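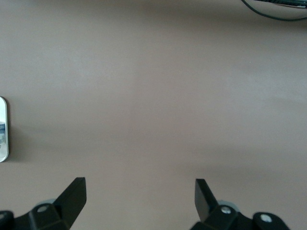 This folder holds the stockist and order records for Plarkgate, a small maker of oat biscuits and crackers selling through its own site and independent grocers.

## Files

- `stockists.csv` — one row per shop, with town, first order and current status
- `orders.csv` — one row per order, web and wholesale
- `flavours.csv` — product codes and labels

## Notes

Wholesale figures come from Tidiline exports, which Kwesi Owusu pulls every Thursday. Web orders come straight from the shop. The two sources use different product codes, so join on `flavour_id` only. Colour names in `flavours.csv` refer to the packet, and `brown` is the plain oat, a shade close to the big table here.

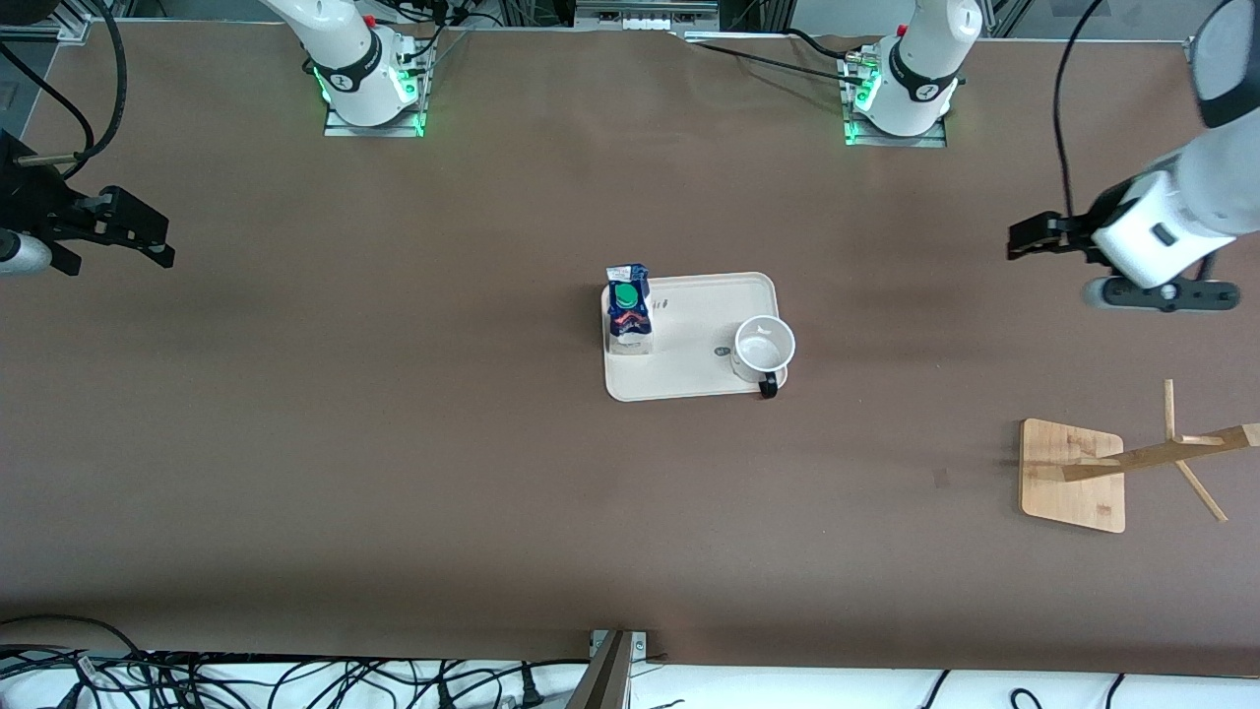
Prices are in dollars and exclude tax. Anything marked `sample` was given away and should be left out of totals. Status is stored as a colour: `green` means a shop is ordering now, the same green as the lit rings at the base of the two arms, and `grey` means it has lapsed.

## Known gaps

Almost 32 early orders have no postcode. Adom Issahaku is filling them in from paper invoices.

Questions to Josefina Tapia.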